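Folding demos, part two

Flatness is the only number I track this month. For the Zostevine dataset I collect garment demonstrations by hand, with a gripper in each fist and no arm attached. The policy learns from fingertip pose and jaw width.
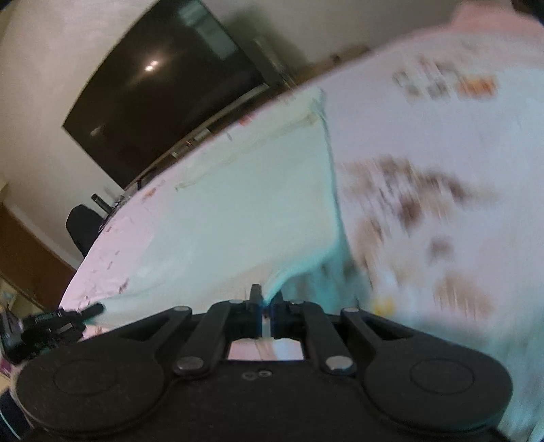

2 min read

Pinching a single layer of knit is the slow part. I close the jaws at the edge, hold for a beat, then move. Fast wrist turns blur the video, and Gotgate, my filter script, drops any episode with more than 10 bad frames in a row. It rejected 24 in June.

Each episode needs a clear start state: sleeves out, hem toward the operator, both jaws open.
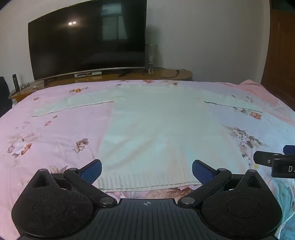 Can one person record both hands?
One operator is enough, provided the two streams share a clock. I sync at the start of every episode and check drift at the end.

Target is 1,000 episodes. I have almost all the shirts and 9 sweater variants left to do.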